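Lelen Bench Rack Kit – simulation model and build files

Part of the Rafferty shared workshop range. Suits the Brurel arm and most small arms with a slim two-finger gripper.

Overview

The Lelen kit is a cable-routing fixture for people building an automated bench at home or in a shared workshop. It is supplied as a set of cutting and printing files, a parts list and a matching simulation model. The model comes first in the recommended order of work. Reach, approach angle and collision limits are all set on screen before any stock is cut.

The rack is a free-standing frame with two uprights, a dark panel and flat feet that sit directly on the table. It needs no drilling. Clamping is optional and depends on how hard the arm pulls when seating a cable.

Contents of the download

Rack geometry, as a solid model and as a mesh for collision checks
Drawings for the uprights, panel, lower rail and feet
Cable model, with stiffness and friction held in a plain settings file
Room and table scene, with wooden table, plank floor and three walls
Approach and retreat paths for the Brurel arm
Build notes by Pallavi Garg, 9 pages

Simulation scene

The scene opens with the rack already placed on the table. Table height, rack position and arm base position are separate entries and can be changed without touching the rest. The walls are included as collision bodies and should be moved to match the real room. A wall set too far away will let the planner choose an elbow position that the real arm cannot reach.

Two cameras are defined, one facing the bench at table height and one looking down over the rack. Use the low view for checking clearance at the top bar and the high view for following the cable across the tabletop. Both views can be left open while the paths run, at some cost in speed on older machines. 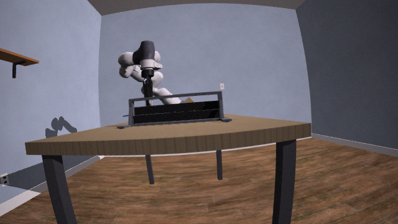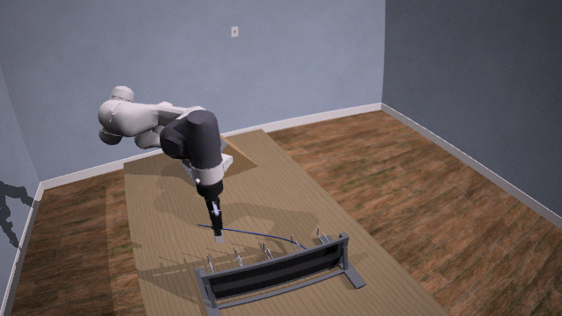 Rendered views of the bench scene, with the gripper pointing down at the rack in both.

Specification

Download size: 368 MB
Rack mounting: free-standing, optional clamps
Gripper: two-finger, slim pattern recommended
Cable: single, flexible, round section
Recommended memory: 8 GB
Units: millimetres and degrees throughout
Licence: home and shared workshop use

Setting up

Unpack the files into a folder with no spaces in its name. Open the scene, load the arm and run the reach check. The check moves the gripper to each working position in turn and writes any joint that comes near its limit to a text log.

Where a position fails, move the rack before moving the arm base. A small shift towards the base is normally enough. Turning the rack slightly off square also helps with arms that have a short wrist – the supplied paths follow the rack and will turn with it.

Cable settings will need adjustment. The default values describe a soft cable that lies flat. A stiffer cable springs back when released, and the release height should be lowered to suit. Change one value at a time and keep a copy of the old file.

From model to bench

Measure the real table and enter the figures before printing the feet. Table tops in shared workshops are seldom flat, and a rocking rack will spoil the seating position. Thin card under one foot is an acceptable repair. Foam is too soft.

The first run on hardware should be made at reduced speed with no cable fitted. Keep the stop button within reach. Karabo Potgieter's notes on gripper alignment are included in the folder and cover the Fikier adaptor plate as well as the standard mount.

Known limits

The cable model does not include plugs or connectors. Cables longer than the table is wide may slide off the edge in simulation and stop the run. Shadows can be switched off in the render settings; they have no effect on contact or planning.

Updates and support

Fixes are issued free of charge for 6 months after download. The January release corrected the foot drawings, and anyone with an earlier set should replace those sheets before cutting. Fault reports should include the text log, the settings file and the name of the arm in use.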